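Folding on the big table, finally

OK quick one because I have a pile waiting and it's already getting dark outside. I said in the spring I would write up how I fold long sleeves now and then I didn't, and then Charito Macaraeg asked me again, so. September. Here we are.

Background for anyone new: I fold a lot. More than a household should. I do the shirts for the Lirgate clothing swap, plus our own, plus whatever gets dropped off in bags with a note pinned to it. Last time it was 142 tops, and a good chunk of those had sleeves. T-shirts are nothing. T-shirts I can do half asleep. It's the long sleeves that eat the evening.

My old way was on the bed. Don't do the bed. It sinks, the shirt sinks with it, you smooth one side and the other side wanders off. And your back! I was bent over like a question mark for years. Then I did the ironing board for a while, which is too skinny for anything with arms. You end up with the sleeves hanging down both sides like it's fainted.

So, tables. Tall enough that you can stand up straight, wide enough that both sleeves fit without falling off. That's most of the post really. You could stop reading.

But the cloth matters too. On a bare slick table the thinner knits slide around every time you touch them. Put a cotton cloth down first and the shirt stays more or less where you left it. I never iron the cloth. It's going to be wrinkled again in ten minutes and the shirts don't care. Green is nice, most things show up against it, and a purply blue shows up great.

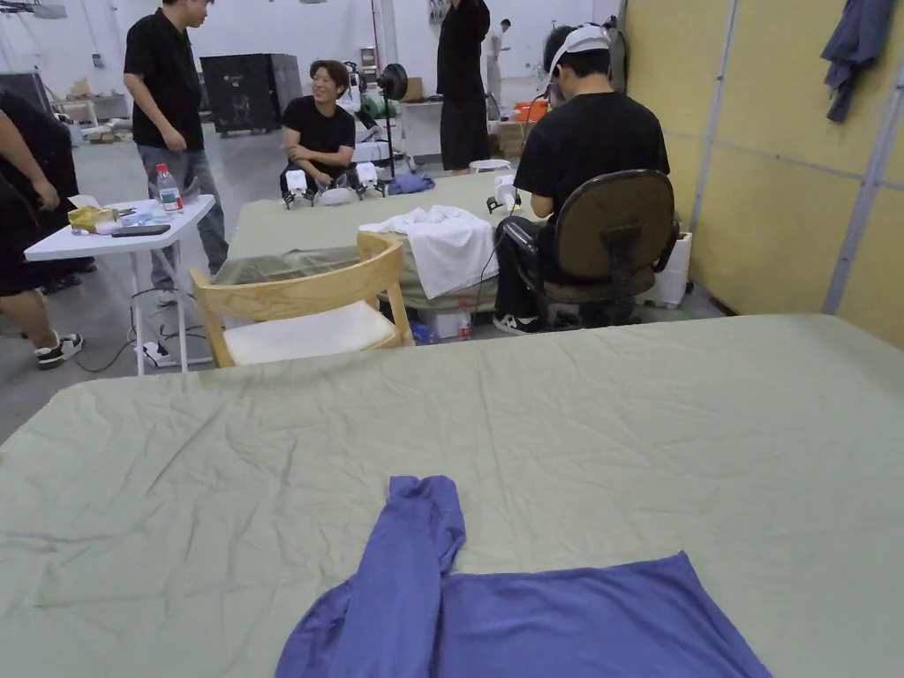 The sleeve order (this is the bit people ask about)

Right. Front down or front up, I go back and forth on this. Jeptoo Rugemalira is strictly front down and her stacks look like a store. I'm front up when I'm in a hurry because I want to see stains before I fold over them. I have folded over so many stains.

Shake it once, hard, from the shoulders. Lay it down in one move, don't drop it. Then hands flat from the middle going out. Not pulling, if you pull a knit it just springs back crooked.

Then one sleeve. Only one! Bring it in across the body so that it lies on the shirt and not past it. Leave it there. Look at it. If the cuff is sticking out past the far side, double it back on itself so it points down toward the hem. THEN go do the second one. I used to do both at once, one in each hand, very showy, and the shoulders came out uneven every single time and I'd have to undo the whole thing.

After that it's sides in, and then up from the hem in 3. Thirds not halves. Halves give you a big floppy rectangle that won't stand up in a drawer. Thirds gives you a little brick. Press the brick. Move on.

Sleeves that are much longer than the body (you know the ones, from the stretchy catalog stuff) get an extra fold. Sleeves with a tight cuff, straighten the cuff first or you'll get a lump right in the middle of the stack and everything on top leans. I learned this one with a tower of sweaters that went over behind the couch and stayed there till spring cleaning.

Hoods are a separate post. Don't email me about hoods.

Oh and buttons. Button the top one and one in the middle, skip the rest. I know some of you do all of them. I don't know where you find the time.

What I keep within reach: a towel for wiping the table or my hands, tissues, water with the lid ON. A bin for lint and loose threads and the paper tags that people leave in. A chair, even though I stand, because after a while you won't want to stand. I like one with a cushion but any chair. And don't pile the folded ones on the chair, because then you sit on them, ask me how I know.

Square table or round table

This got argued about a lot in the comments last time, so let me just say my piece. I like a square edge. You can line the hem up with it and you've got a straight line for free, no thinking. Charito folds on a round one and swears by it, she says she can walk to whichever side is handy and several people can fold at once without fighting over corners. Which, fine, true. We did a whole evening on hers and it did go fast. But my stacks were crooked.

Part of it is where you put the shirt down. People lay it too close to themselves. I do it too, when I'm tired, you just sort of flop it down at the near side and start. Then the bottom of it is hanging and it drags the rest along, slowly, and you're smoothing and smoothing and can't work out why it won't stay flat. Put it in the middle! You've got all that table. Reach a bit. 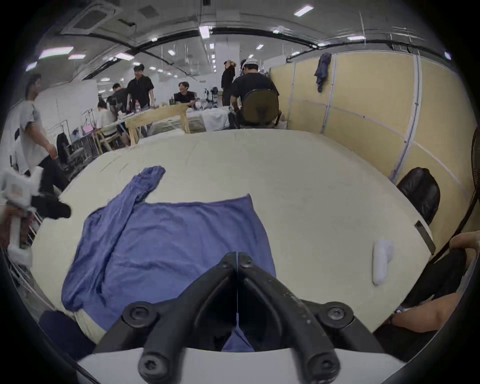
I've gotten stricter about hems in the last few months, and I think it's the one thing that sped me up. Everything starts from the hem, because the hem is what you fold up from, so if it's off at the start it's off in the finished brick and you see it from across the room. On a round table there's no straight side to check it against, and when it slips over the rim, the way the blue top has there, the curve bends the line and you lose track of what's straight. Slide the whole thing back by the shoulders, both hands, till the bottom is lying flat again. Don't tug it from the cuff. Also un-bunch the cuff while you're up there, a bunched cuff like that one is your lump later. Takes two seconds. And then do your sleeves same as before, one and then the other.

The other thing with round is that small stuff collects on it. Socks mostly. On my square one I keep a corner for strays and everybody knows about the corner. With no corners they just end up wherever and you find one inside a folded shirt a week later. A shallow bowl works. I used the Zirkaletti one my aunt gave me, it's ugly and it's the right size, so now it's the sock bowl.

And hang what should be hung. If there's a rail or a rack nearby then jackets go straight on it, don't even let them touch the table. I wasted so much time folding jackets nicely for people who took them home and put them on a hanger. Same with anything that has a lining, it slides around inside itself and you can't win.

Questions from last time, fast

How long per shirt? Depends. When I'm going well I can do 10 long sleeves before the kettle boils and clicks off, but it's a slow kettle.

Do I use a folding board? Had one, a Brestus, the plastic flappy kind. It was good for tees. For long sleeves I was still tucking the arms in by hand first so it wasn't saving me anything, and the hinge went. Sebastian has it now in the garage, don't know what for.

What about just rolling them? For a suitcase yes. For a drawer, no, mine unroll. Maybe yours don't.

Does the cloth need to be fancy? No. Old sheet. Flat sheet not fitted, the elastic makes it hump up at the corners. Let it hang down over the front a bit, it protects the sleeves from catching on the edge if your table is rough like mine. If it creeps then clip it underneath.

Warm from the dryer or cold? Warm is easier. But if it's a big batch they'll be cold by the time you get there so don't stress about it. I used to run them again just to warm them up and then I saw the bill.

Kids' long sleeves? Same but halves instead of thirds, they're too short for thirds. I know what I said about halves.

What about the really big piles, where do you even start? Pull out everything the same color and do that first. It's silly but it makes the pile look smaller quickly and I need that. Then darks, then the annoying stuff. Our record year at the swap was 800 pieces all in and I'd have cried if I'd started with the annoying stuff. Jeptoo starts with the annoying stuff. We are different people.

Gotta go, the next load's buzzing. I'll do the hoods post when I've got a hood that behaves. Oh, and if you left a gray cardigan at Charito's with a tissue in the pocket, it went thru the wash, tissue and all, sorry. It's on the hook by the door.

Recent posts
Fitted sheets, a truce
The sock bowl, explained
Lirgate swap: what to bring and what not to
My drawers before and after (mostly before)
Lint on black pants, again
Things I found in pockets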